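Qui sommes-nous

L'atelier Karam fabrique et répare des vêtements pour enfants depuis une cour du quartier Mudier. Lina Fakhoury l'a ouvert avec deux machines à coudre et un stock de coupons racheté à une mercerie qui fermait. L'équipe compte aujourd'hui six personnes.

Ce que nous faisons

Nous travaillons surtout la polaire, le jersey et le coton gratté, de la naissance à huit ans. Les séries ne dépassent pas 100 pièces par modèle. Les patrons sont dessinés sur place, puis gradés par le bureau Ralineck.

Nos tissus

La matière première vient de fins de rouleaux. Elle est lavée une fois avant la coupe, ce qui limite le retrait. Les coloris changent donc d'une saison à l'autre et un modèle épuisé ne revient pas toujours dans la même teinte.

Réparations

Ourlets, fermetures, coutures ouvertes : nous reprenons aussi les vêtements achetés ailleurs. Comptez 28 jours de délai, davantage en décembre. Les petites pièces à capuche sont mises à plat sur la table avant tout devis.

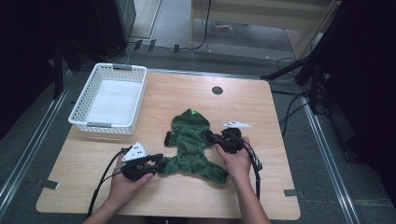
Nous trouver

L'entrée se fait par le passage Tetosley, au fond à gauche. Dépôt et retrait jusqu'à 18 heures.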